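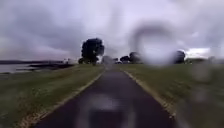 Ristwood path reopens along the water, and I've already been down it twice

The paved path between Ristwood and Jultham is open again as of 22nd September, and I am more excited about a strip of asphalt than a grown person should probably admit. If you've lived here any length of time you know the one I mean. It runs dead straight between the grass banks with the water off to one side, and it's been closed since before last winter, when the surface got so bad near the Jultham end that the town put up fencing and left it up.

I went down the first morning, right after they pulled the signs. Gray sky, flat gray water, a wind that came straight through my jacket. Perfect, as far as I'm concerned. I parked at the Ristwood lot (still gravel, still has that pothole by the entrance, please go slow) and walked out toward the big tree and back, then came home, had a sandwich, and went out again on my bike.

So what's different? The town says 2,000 feet of the path got new asphalt, mostly in the stretch that used to puddle. The rest was patched. The work was done by Pruvost Paving, who also did the library parking lot a few years back, and I have to say it rides really well. The old surface had those long cracks that would grab a skinny tire if you weren't paying attention – I went over once, years ago, and I still have the mark on my elbow. On my ride I didn't feel a single bump until I was nearly in Jultham, where a section of the older paving starts up again and you get a little jolt. Nothing terrible. If you're pushing a stroller you'll notice it.

It's still narrow! I know a lot of people were hoping they'd widen it while they had the machines out there. I asked at the town office about this and was told that widening would have meant cutting into the banks, and that this would need a whole separate permit, and that it wasn't in the budget this time around. The woman I spoke with was very patient with me, considering I'd come in to pay my water bill and stayed to talk about asphalt. She did say they'll look at passing spots, meaning a few wider places where bikes and walkers can get around each other, but there's no plan on paper for that yet.

Until then we all have to share. The rule is the same as it always was: keep right, bikes yield to people on foot, dogs on a leash. I'd add my own request, which is to use your bell or just say hello before you come up behind somebody. With the wind going out there you can't hear a thing, and I got passed on my walk by a rider so quiet that I yelled a word I won't print.

The town has a counter on the path now, too, one of those little boxes on a post at the Ristwood end. It logged 415 trips on opening day and 293 the day after, when it drizzled until lunch. I was two of the 415, or maybe four, depending on whether it counts you coming and going. I forgot to ask. For comparison, the best day they recorded before the closure was 502, and that was the day of the summer road race, so I'd call our opening day pretty good for weather like we had.

A few practical things people have been asking me at the store:

There is no lighting and there won't be. The path officially closes at dusk, same as before. It gets dark out there fast this time of year, and there's nothing between you and the wind, so bring a layer even if it feels mild in town.

The benches are gone for now. They were taken out for the work, and the town is having them repaired and repainted. The new date for putting them back is December, which strikes me as a funny month to be sitting on a bench by the water, but I'll take it. My dad used to stop at the second one every single time and claim he was looking at the birds, when we all knew it was his knee.

The Stilten connector is not open. That's the spur that was supposed to link up with the road to Stilten and give people over there a way to get to the path without driving. It's held up over a drainage question, and the town isn't giving a date. If you're coming from Stilten you'll still have to use one of the two lots. I feel for you folks, I really do, you've been waiting on that one forever.

Please stay off the banks for the next while. Some of the grass was reseeded after the work and it needs a chance to take hold before the cold sets in. Kids love to run up and down there (mine did, for about ten years straight) and I get it, but there's plenty of path.

And the Jultham lot now has a two-hour limit on parking. I missed the sign myself the first time I stopped over there. You can do the whole thing out and back at a stroll in less than that, but if you plan on staying for lunch in Jultham, park on the street.

One more bit of news that made me happy: the walking group is starting up again. They used to meet at the Ristwood lot at nine in the morning, once a week, and during the closure they'd been doing laps of the school track, which I tried exactly once. It's open to anybody, you don't have to sign up, and the pace is slow enough to talk. The day for it is going to be posted on the board by the lot once they settle on one. There was some disagreement about it when I stopped to chat, so give them a week or so.

If you spot a problem with the new surface, the town wants to hear about it early, while the work is still under warranty with Pruvost. You can call the town office or leave a note in the box in the lobby. I already left one about that pothole in the parking lot. It isn't part of the path, strictly speaking, but I figured I'd try.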